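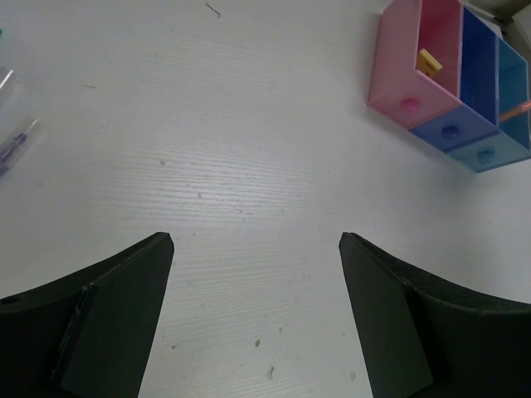
Small drawer organizers on a work table: keep or get rid of?

Forum > Home and Hobby > Desks and Work Tables

nicanor_a
I have a white table I use for small jobs and I've been trying to keep it clear. The one thing I always leave out is a little colored drawer organizer, pink, blue and light blue, back in the corner. The compartments are open on top so I can drop things in without looking. My wife thinks it should go on a shelf. Who leaves theirs on the table and who doesn't?

Ponce313
Leave it. If I have to get up to put away a pencil, the pencil stays on the table until Friday.

Heriberto Solís
I'd side with your wife. Anything that lives on the table collects other things next to it. I had an Ochoa tray in the corner of mine and within a month there was a stapler, a mug and a pile of receipts leaning on it. I put up a shelf at elbow height and the problem stopped.

nicanor_a
A shelf isn't easy for me, the wall on that side is brick. Also I don't have the pile problem. The middle of the table stays bare and the organizer is angled in the corner so the fronts face where I sit. 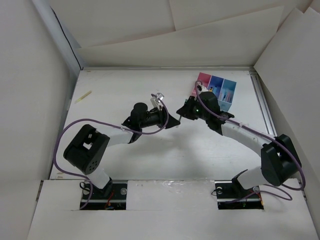 What I do have trouble with is long thin stuff. Dowels, stir sticks, glue sticks for the gun. They stick up out of the compartments and tip the drawer forward if I pull it out too far.

cuautle_c
Long things don't belong in those. Use a jar. I keep mine in an old Luvow coffee can and the short stuff goes in the drawers.

Ponce313
Disagree on the jar. I knocked mine over twice in July and spent the evening under the table. Lay them flat in a pen tray.

cuautle_c
Put some gravel in the bottom. Mine hasn't moved since.

Heriberto Solís
Or cut the dowels down. Do you need them full length?

nicanor_a
Sometimes, yes. I could cut some of them.

W. Escobedo
One thing about the white top — if it has a bit of shine, check what's under the organizer now and then. Mine left a pink mark that took a melamine sponge and a lot of rubbing. I put felt pads under it after that. Cludix makes a sheet you cut yourself, I got mine at the hardware store in Viltusville.

Ponce313
Melamine sponge on a shiny top will dull it. I'd try dish soap first.

W. Escobedo
It did dull it a little. You only see it with the lamp on.

nicanor_a
Lifted it just now, no mark. I'll get the felt anyway. Going to try the can with gravel for the long ones and leave the organizer where it is.

Heriberto Solís
Come back when the can has a mug next to it.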